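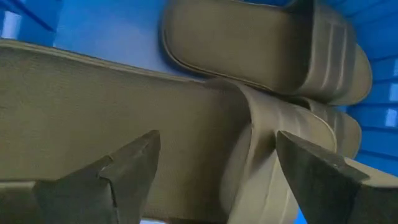 Two finger sets, one basket of slides

29 January 2018

Filed under: grippers, wrist camera, bin picking

The parallel gripper on the bench arm has been due for new fingers since June. I finally had two candidate sets mounted and tuned well enough to compare, the Naciri long fingers and the Suninon short ones, and the test load was footwear in a blue plastic basket. Slide sandals are a reasonable thing to fail on. They have a flat footbed, a wide strap with a hollow under it, and a thin edge at the sole. They also overlap when you drop them into anything with sides.

Setup

The arm is the Fusdale six-axis we have had for a while. Controller firmware was not touched between sets. The gripper body is the same for both, so stroke and motor current are the same. Only the fingers and the tool center point changed. The camera stays at the wrist and looks down between the fingers, which puts them in the lower corners of the view with the wide-open gap between them.

All the planning runs on Imutcombe, which is our own grasp scorer and has grown more settings than it should have. It takes one view from above, proposes candidates, moves in, takes a second view close up, and then either commits or backs off. Most of what follows concerns the second view.

Three grasp types were allowed:

1. Strap grasp. One finger under the strap, one outside it, close across the strap.
2. Edge grasp. One finger over the footbed, one beneath the sole, at the heel or the toe.
3. Width grasp. Both fingers outside the sandal, close across the sole.

Width grasp was the one I expected to use least, because it needs clearance on both sides and an overlapping pile rarely has it. It was used least.

What the camera gets at close range

At commit distance the nearest sandal takes up most of the view. Its heel is often out of the picture completely. Olive-brown footbed, beige-olive strap, dark brown shadow under the strap: there is very little color difference to work with, and the second and third sandals in the pile are close to the same shade. Segmentation on color alone separates sandal from basket very well and sandal from sandal badly.

Two features did help. The first is the raised rim along the edge of the footbed, slightly paler than the surface, with a thin dark line beside it. Against the blue floor it gives a clean contour. The second is the light raised stripes on the straps. Where they are in focus they give a direction for the strap, and the strap direction gives a direction for the closing axis. On the nearest strap they blur, and the fit falls back to the outline.

The gripper also casts shadow on the thing it is about to pick. A dark patch on the strap just beside a fingertip looks, to the scorer, a lot like the start of the opening under the strap. I had a run of attempts where the finger was sent confidently into the top surface of a strap for this reason. Moving the light helped a little. Masking a band next to each finger helped more and cost us some good candidates near the tips.

Reflections from the basket floor were less of a problem than I thought they would be. They are hazy and stay blue.

Long fingers versus short

I logged 1,214 attempts across both sets. 93 ended in a drop after lift, and I counted those separately from attempts where nothing was ever held. A drop after lift says something about the fingers. A miss mostly says something about the scorer.

The long fingers reach a strap opening in a deep basket without the palm getting near the slatted wall. That is the whole argument for them and it is a good one. Against them, they flex. When the sandal is held by one side of the strap, the heel hangs down and twists, and the tips open slightly at the worst moment. Most of the drops belong to this set.

The short fingers hold better and are much easier to calibrate. They also run out of reach. With a sandal lying against the basket wall the planner had to tip the wrist by 21 degrees to get a finger in, and at that angle the camera is mostly looking at slats. I accepted this for the test. I would not accept it in anything that has to run unattended.

Edge grasps were close to even between the two. The short set has the thinner tips and slides under a heel more readily, if there is bare floor next to the heel to start from. In a stacked pile there frequently is not, and the toe end tends to be parked on top of its neighbor or up against the side.

Closing speed

Leena Harju suggested slowing the last part of the close, and I was skeptical because the strap is soft enough to follow the finger anyway. She was right. Adding a pause of 300 milliseconds at first contact, then closing to final force, reduced the number of times the strap folded instead of being pinched. It made a larger difference on the long fingers than on the short ones. I have left it on for both.

The pause is set in the gripper driver, not in the planner - if you copy the config file across without the driver change, nothing happens and there is no warning. I lost an afternoon to that.

Things I did not test

Single layer only in the sense that matters: the piles were shallow, and I always picked from the nearest sandal. No attempt was made to pull one from underneath. No pairing, either. The system has no idea which sandal goes with which and was not asked.

I also did not try textured pads. The finger faces are slightly worn on the current set and I suspect a fresh surface would recover part of the drop rate. There is a sheet of silicone in the drawer for this.

Current state

Long fingers are staying on for now, with the pause enabled and the mask band next to each tip. The short set goes back in its box until I have a shallower basket. Next change is the scorer: I want it to penalize strap candidates where the opening is only supported by darkness, and to require at least one visible edge of the inner strap surface before committing. Where that paler inner curve shows up in the close view, the grasps have been dependable. Where it does not, the robot is guessing.

Config files for both sets are in the usual folder. The tool center point for the short fingers is measured from the flange, the one for the long fingers from the palm plate. I will fix that when I redo the mounts.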